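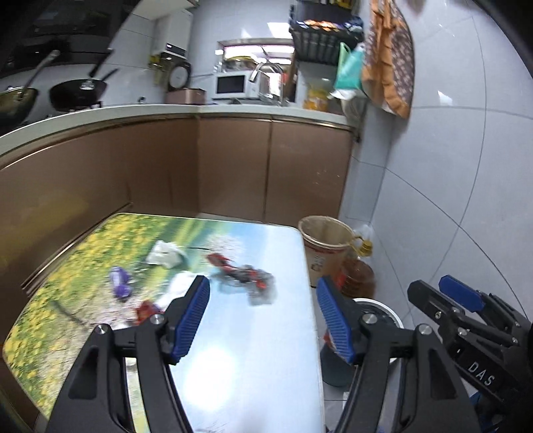

Uneven grip on a two-finger hand-held gripper after pad replacement

Posted by Burnell in Maintenance and Repair

Our department maintains two hand-held grippers used for table-clearing work with small, light items such as tissues, packets and toys. The blue ridged pads on one unit were replaced in January. Since that time the left finger reaches the object before the right, and thin packets are pushed sideways before they are held. The screws at the finger joints have been checked and are tight. The fault was first noted after 287 cycles. Please advise whether the pads or the fingers should be adjusted first.

3 replies

Opoku
The pads should be examined before any change is made to the fingers. A pad that is not fully seated will stand proud at one end, and the finger will then appear to close early. The following procedure is used at our site:

Open the gripper fully and place it on a flat surface.
Remove both pads and clean the inner faces of the fingers with a dry cloth. Old adhesive is the usual cause.
Refit the pads with the ridges running in the same direction on both sides.
Close the gripper slowly on a folded sheet of paper. Both pads should touch the paper together.

If the left side still arrives first, loosen the joint screw on that finger by a quarter turn, center the finger by hand and tighten again. Do not adjust both fingers in one session -- it becomes very difficult to establish which change had an effect. We inspect pads every 400 cycles and keep a written record for each unit.

Flikell
Same thing with ours. New pads fixed it. Check they are from the same batch.

Grasance
The procedure given by Opoku is sound, with one reservation. A quarter turn may not free the joint if thread-locking compound was applied at assembly. In that case the screw should be removed, cleaned and refitted with fresh compound, and the unit left unused for 9 hours. Users should also confirm that the finger moves freely by hand before the screw is tightened. Crumbs and tissue fibers collect at the joint and produce a similar fault -- a soft brush is sufficient to remove them.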